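Home | Hire | FAQ | Contact

Nenton Hall hire — FAQ

How many people fit?
151 standing. Fewer with tables.
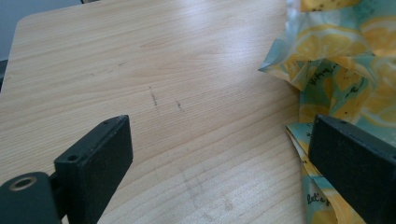
Tabletop, light wood finish.

Can we get in early?
Doors from 8 am. Earlier — ask first.
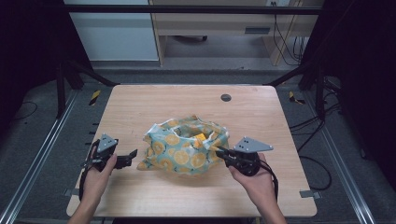
Kitchen is extra, $20. Bring your own tea towels.

Is there parking?
Yes, off Flellbridge Road. Gravel, gets muddy in October.

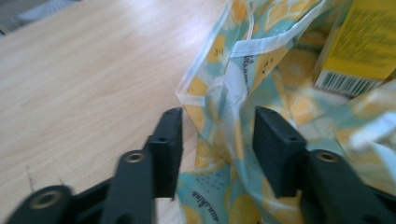 Bond comes back once the keys do. Usally same week.

Comments
"Is the urn included?"
"yep, was for us"
"Heater took ages, bring a jumper"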